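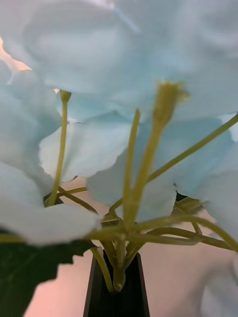
# A House for Strangers: Lay Preachers and Seamen's Missions on the Vurden Coast

**Laine Grigaitė**
With a foreword by Amirhossein Khosravi

Plumthorpe Press, Studies in Religion and Port Life
Hardcover and e-book
Publication date: May 21, 2026

The seamen's missions of the Vurden coast were founded by lay preachers who had, in most cases, been sailors themselves. They held services in net lofts and customs sheds, wrote letters home for men who could not write, and kept the savings of crews who did not trust the shipping offices. Few were ordained. Several were in open dispute with the clergy of the towns where they worked.

Laine Grigaitė follows these preachers from the opening of the first reading room at Kikuline to the closing of the last mission hall. Her account draws on mission daybooks, harbor court records, and a large body of letters held by the Mészáros family, whose members served as superintendents at Kikuline for two generations. Much of this material has not been used in print before.

The book gives particular attention to money. Missions depended on subscriptions from merchants, and merchants expected sober crews in return. The preachers accepted the funds and often disagreed with the terms. Grigaitė shows how this strain shaped what was said from the pulpit, especially during the October dock stoppage, when the superintendent at Kikuline opened his hall to the striking men and lost most of his subscribers.

Later chapters consider the women who ran the boarding houses attached to the missions. Their names seldom appear in the annual reports, and the author has recovered them chiefly from grocers' accounts and burial registers.

## Contents

Foreword
Introduction: The Reading Room at Kikuline

1. Preachers Without Parishes
2. The Net Loft Services
3. Letters, Wages, and the Mission Bank
4. Merchants and Subscribers
5. The Dock Stoppage
6. Boarding House Keepers
7. The Last Halls

Appendix: Superintendents of the Vurden Missions
Notes
Bibliography
Index

The volume includes two maps of the coast and ten pages of transcribed daybook entries.

## Reader comments

"A careful study of people who left their papers in poor order. The chapter on the mission bank will be of use to anyone who works on savings and credit in port towns."
Rodel Cabrera

"Grigaitė is fair to the merchants and to the men they employed. I would have welcomed more on hymn singing, but the treatment of preaching is excellent."
Felicidad Saludo

## About the author

Laine Grigaitė is a historian of popular religion and a former archivist of the Kikuline harbor collection. This is her second book.

## Ordering and review copies

Orders may be placed through the Plumthorpe Press website or through any bookseller. Libraries with a standing order for the series will receive the hardcover automatically and should not order it separately.

Instructors who wish to consider the book for a course may request an examination copy in e-book form. Requests should state the course title and expected enrollment. Journals seeking a review copy, and publishers with questions about translation rights, should write to Reynaldo Panganiban, Rights and Publicity, at the Press.

Hardcover copies may be returned by booksellers in salable condition under the usual terms. E-book sales are final.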